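4. What People Keep in the Bottle

4.1 How I ended up asking about tea

I should admit that this section wasn't in the plan. The study I set out to do in Clandley was about breakfast, and I had a perfectly good interview guide about bread, porridge and who gets up first. Then, in the second household I visited, a woman put a plastic bottle of cold tea on the table between us and talked about it for most of an hour. I had two questions about drinks in the whole guide. By the end of August I had 14, and the bread had been moved to an appendix.

So let me say what I mean by home-bottled tea, as the phrase gets used loosely. I mean tea that somebody brews in their own kitchen, lets cool, and pours into a bottle that used to hold something else. It goes to work, to school, out to the garden, or just into the door of the fridge. I don't mean the tea you buy already bottled, although the two get mixed up all the time (more on that in 4.3). And I don't mean iced tea made by the glass, which the people I talked to treat as a different drink altogether, one for guests.

Marlies Aigner, who did half of the interviews with me, kept a diary sheet going in every household that would put up with one. We ended up with 1,439 diary entries that mention tea in some form. I read every one of them myself, mostly at my kitchen table, and I'd recommend this to anybody who thinks coding is something you hand off. A lot of what follows comes from scribbles in the margin — "too strong again," "he took mine," "last of the mint" — that would never have made it into a spreadsheet.

4.2 Strength, color and the argument about sugar

People judge their tea by looking at it. I had expected talk about minutes and teaspoons, and I did get some, but nearly everyone we interviewed fell back on color sooner or later. They hold the bottle up to the window. If it's too pale it goes back to the pot with another bag, and if it's too dark it gets water from the tap. One retired bus driver told me he'd never measured anything in his life and wasn't going to start for a university.

The color words are lovely and I could happily have written a whole paper on them. "Honey," "fence," "pond," "old varnish," "the good brown." Within a family these words are very stable. Between families they hardly match at all, so one person's "pond" is a compliment and the neighbors' "pond" goes down the sink. Marti's earlier work on soup (Mechthild Marti was kind enough to share her field notes with me) found much the same thing: the words people use for how a dish should look belong to the household, and they get handed down along with the pots.

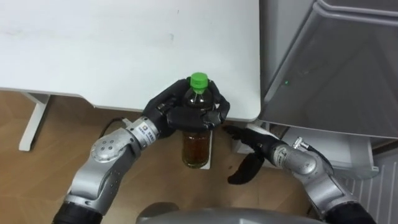

Figure 3. Amber-brown liquid in a clear plastic bottle with a bright green screw cap.

Clear plastic matters a lot for this. Several households owned perfectly nice steel flasks, often as gifts, and used them for coffee or not at all. The complaint was always that you can't see what's in there! A grandmother in the Leitner street group said that with a flask she'd have to trust whoever filled it, and she wasn't prepared to do that with her son-in-law.

Sugar was where things got heated. In the diaries it comes up more than strength, more than milk, more than who forgot to refill the fridge. Sugar has to go in while the tea is hot, everybody agrees on that much, and this means that one person decides for the whole bottle. In households with a mixed taste I saw all kinds of workarounds (two bottles, a rubber band around the neck of the sweet one, a strip of tape with an S on it), and in one flat a rotating schedule that had been up on the door so long the ink had faded. I asked if they still followed it. They said yes, both at once, and then disagreed about whose week it was.

4.3 Bought tea as a measuring stick

I mentioned that bought and home-bottled tea get mixed up. What I mean is that people keep comparing the two, even people who say they never buy it. The corner shop in the Plillo district had a shelf of it, and a good many of our households had a bottle or two from there at some point, drank it, rinsed it, and kept the bottle. The old contents hang around as a kind of yardstick. "Not as sweet as the shop one" was high praise from the older people and a complaint from the younger ones.

I don't want to make too much of this. It would be easy to tell a tidy story where the grandparents brew and the grandchildren buy, and our diaries don't really back that up. Two of the keenest brewers were teenagers who had gotten into it during exams. One of them was experimenting with dried apple peel, and she sent me home with a bag of it. (It was good. I've since run out.)

The cost question came up less than I'd thought it would. When I raised it myself, people agreed politely that brewing at home was cheaper and then went back to talking about taste. Only the Padano allotment gardeners did any proper arithmetic, and they do arithmetic about everything.

4.4 What I'm unsure about

The obvious weakness is the season. We were in people's kitchens in a hot month, and cold tea is a hot-weather drink for plenty of them. Marlies went back in October 2026 to visit 3 of the original households, and in each of them the bottle had moved from the fridge to the counter but was still being filled. That's encouraging, though it's a very small number of kitchens and they were also the friendliest ones.

The other thing that bothers me is the diary sheet itself. It had a box for drinks, right in the middle of the page, and a box like that asks to be filled in. I can't rule out that some families brewed a little more than usual so they'd have something to put there. One man as good as said so. He also said he'd gotten used to it and planned to keep going, so I may have to count myself among the reasons people in Clandley drink cold tea, and I take that up again in the discussion of method in Section 6.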